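Hand-held gripper kit, trial unit pair – acceptance and safety checklist
Rerketmont site, bench area 2
Supplier: Amell
Kit under review: Suner hand-held gripper, two-piece set with the Marinho recording plan
Checklist version 5, filled in during the January trial

Marks used: OK / OK WITH COMMENT / NOT OK / NOT CHECKED

Section A. Before picking anything up

A1. Grippers free of cracks, sharp edges and missing screws. OK WITH COMMENT
No cracks found. The screw heads on the fingers stand proud enough to snag a sleeve. The supplier says this is "within normal finish." I'd like to see what normal finish is measured against.

A2. Finger pads seated and not peeling. OK
Pressed by hand at both ends. The manual gives no replacement interval, and the sales sheet says the pads last "a full season of work." Whose season, it doesn't say.

A3. Weight comfortable for the wrist. OK WITH COMMENT
Listed at 800 grams each. Fine for the first few minutes. The brochure shows people smiling through a whole shift and I don't buy it. Limit set at 40 minutes per operator until we have something better to go on.

A4. Operator hair, scarves and loose sleeves kept clear of the linkages. OK WITH COMMENT
The manual covers this in one line on the last page. It belongs on the first. Both operators must read it before the next run.

Section B. Work surface and items

B1. Surface stable, cloth lying flat enough that the fingers don't catch. OK WITH COMMENT
Cloth is allowed by the supplier. Folds are still a catch point for the finger tips. Smooth it out before each run.

B2. Items light, unbreakable and safe to drop. OK
Wrapped snacks. Hard to object to, though it's also the easiest load anybody could have picked for a sales trial. Repeat with something heavier before we sign.

B3. Wrappers undamaged after gripping. NOT CHECKED
The supplier's form only asks whether the item was "transferred." I have asked for a separate line for torn or punctured film. No answer yet.

B4. Fingers open wide enough to go around the item without forcing it. OK WITH COMMENT
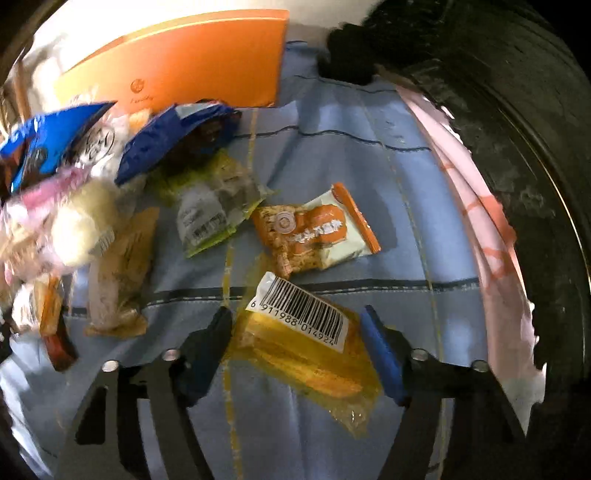
Item B4: open fingers either side of a yellow snack package on the cloth.

Passed for this size of package. The clearance on the blue-pad side is very small, so approach angle matters more than the quick-start guide admits. Glossy film is listed as a supported material. Slip on glossy film is not mentioned anywhere, and I read all 244 lines of the spec sheet looking for it.

B5. Items spaced so that one can be gripped without dragging its neighbor. NOT OK
Too many packets lying together. Thin them out or accept that the drag is going to end up in the recording.

Section C. Box work

C1. Box sits flat and won't tip if a finger presses on the wall. NOT CHECKED
Needs a push test with the box empty as well as full. Supplier's position is that the operator will "feel" the contact. That isn't a control measure.

C2. Two grippers can work at one box without the fingers meeting. OK WITH COMMENT
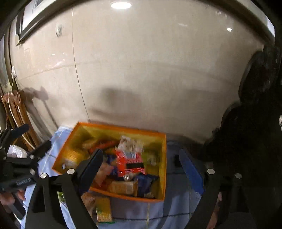 Item C2: both grippers at the orange box, snacks packed inside.

The linkages on these things are wide and the box is small. Amell's literature calls two-handed work "natural from the first minute." My comment stands as written last time: agree on which hand goes in first, and say it out loud if two people are sharing the bench.

C3. Free hand kept out of the box while a gripper is in it. OK WITH COMMENT
Add to the briefing card. Pinch force is given as "gentle" with no number. I want a number.

C4. Cables and stored furniture clear of where the operator stands. OK WITH COMMENT
Chairs are stacked against the wall and there is a white cable hanging from the outlet. Keep both out of the walking line – that one is on us, not the supplier.

Section D. Paperwork

D1. Manual matches the unit delivered. NOT OK
Two drawings show a different handle.

D2. Cleaning instructions for food packaging residue. NOT OK
"Wipe as needed."

D3. Recording plan terms read and understood. NOT CHECKED
The Marinho terms renew by themselves. Purchasing to look at this before anyone ticks the box.

Result: conditional. Trial use may continue under the limits in A3 and C2. No order to be placed until B3, C1, C3 and D1 are closed in writing.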